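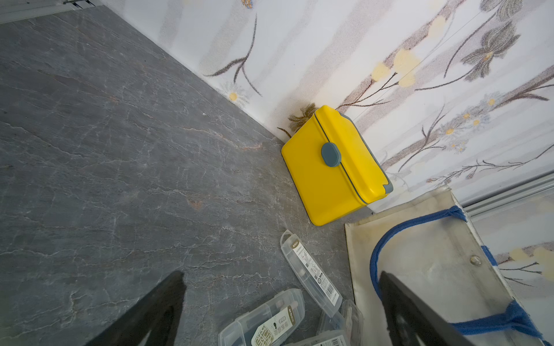 Open Day at the Dakley Handling Lab

Category: Visits & Demonstrations

The Dakley lab opened its ground floor to visitors on Sun 9 October. The program covered floor-level pickup, which the group has been working on since March. Fahad Gondal ran the arm and Nives Carbone took questions. Registered attendance was 229, split into groups and sent through on a fixed schedule.

Most published pick-and-place work is done on a bench at a convenient height. Dakley's interest is in objects on the floor, near walls and in corners, where the approach angles are limited and the gripper has to come down between things that were not laid out for it. The rooms are finished the way an ordinary home is finished, with patterned wall coverings and stone-look flooring, and segmentation has to cope with both.

Floor station, wrist view. Clear plastic cases with printed labels and inserts, a yellow box with a gray lid and latch against the wall, a white translucent bin with a blue strap. The two black fingers are in view at the bottom.

Clear cases are the hard item in this set. Depth readings on transparent plastic are unreliable, and the estimator leans on whatever is printed inside. Gondal said a case with a white label is found sooner than one with a mostly clear lid. Where one case rests on another, the planner tries the upper one first.

The yellow box is easy to detect and less easy to lift. Its sides are glossy and the edges rounded, so finger placement matters more than closing force. With a wall directly behind it, an approach from the back is ruled out.

The strap on the bin is treated as a separate deformable object. The current software does not grasp it. It marks a keep-out region along the strap's curve and plans around it, which costs some reach on that side.

Grasp planning runs on a Fekine controller in the next room. The time limit per plan is 900 milliseconds; past that, the arm holds position and the operator is prompted. This happened in two of the sessions I watched, and Gondal let the prompt stand both times so that visitors could read it on the monitor.

The evaluation log was on display at the exit table. It covers 76 trials with the current gripper fingers, sorted by object type and not by date. Carbone would not give an overall success rate. She considers the object mix too uneven for a single number to be useful, and the transparent items will be reported separately.

Questions from the floor were mainly about lighting. The lab uses normal ceiling fixtures and makes no attempt to suppress glare. Estrella Orozco asked whether the wallpaper produced false detections. It did with the earlier model, chiefly on the flowers, and the training set was extended to include more patterned walls.

The next open day will use the Vitale room, which has a carpet.

Text and captions: Myrto Gkikas

Contact | © Drirnix Technical Visits | Back to top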